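About Pedisero

Pedisero supplies glazes, clay bodies and firing services to small potteries and teaching studios. We work from a single site with a mixing room, a kiln hall and a test bench. Orders are packed and sent from the same building.

What we make

The standard range holds 132 glazes, sold as dry powder or ready mixed. Of these, 90 are fired to stoneware temperature and the rest to earthenware. Each batch is sieved, weighed and fired on a test piece before it goes on the price list. The test piece is kept until the batch is sold out.

Clay bodies are sold in 12 kg bags. The Trukon body is a smooth white stoneware for throwing and slip casting. The Palacios body contains grog and is meant for slabs and larger hand-built work.

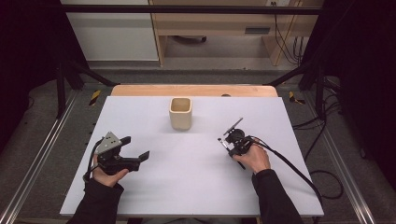

Small ceramic cup, cream, squarish form.

Firing service

Customers may bring or send dry ware for bisque firing and glazed ware for the second firing. Work must be free of glaze on the foot. Turnaround is up to 14 working days, depending on kiln loading. The kiln hall closes in August for relining and element checks, and no ware is accepted in that month.

We fire to cone, and the programme used is printed on the collection note. Pieces made from unknown clay are placed on a separate shelf with a layer of batt wash and are fired at the owner's risk.

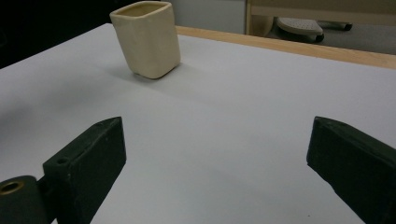

Stockists and trade accounts

Trovico carries the full glaze range and the Trukon body. Trade accounts are open to schools, studios and working potters. A first order must be paid in advance; later orders are invoiced monthly.

Safety data sheets are sent with every first delivery of a glaze and again when a recipe changes.

Page last updated 12 Dec 2025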